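Wurbridge Makers & Menders Forum
Knitting and Yarn > Finishing

Edging on a dark knit: leave it or rip it?

plainrow42
Finished the main bit in Bakos wool, colour "Peat", so I've spent December knitting something I can't see. Then I ran a white edge along the top. Now I can't decide if it looks deliberate or like I ran out.

Stavberg
Deliberate. Leave it.

tea_and_tension
Rip it. White on near-black will be grey by the second wash, ask my mitts.

Stavberg
Your mitts went in with jeans.

tea_and_tension
Once.

moss_stitch9
Is the edge meant to wander like that? A steam might settle it. I'd go down a needle size, 4 mm at most, and see. The open part toward the side is lovely, by the way.

plainrow42
It wanders because I do. Cast on 323 stitches and lost the will somewhere in the last hundred. Photo's at the bottom of this post, on the white table, best light I've got.

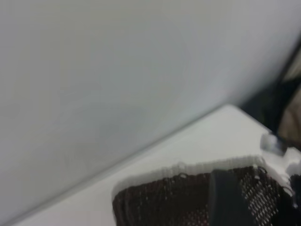

Similar threads
Brelier cotton: does it ever stop shedding?
Blocking without pins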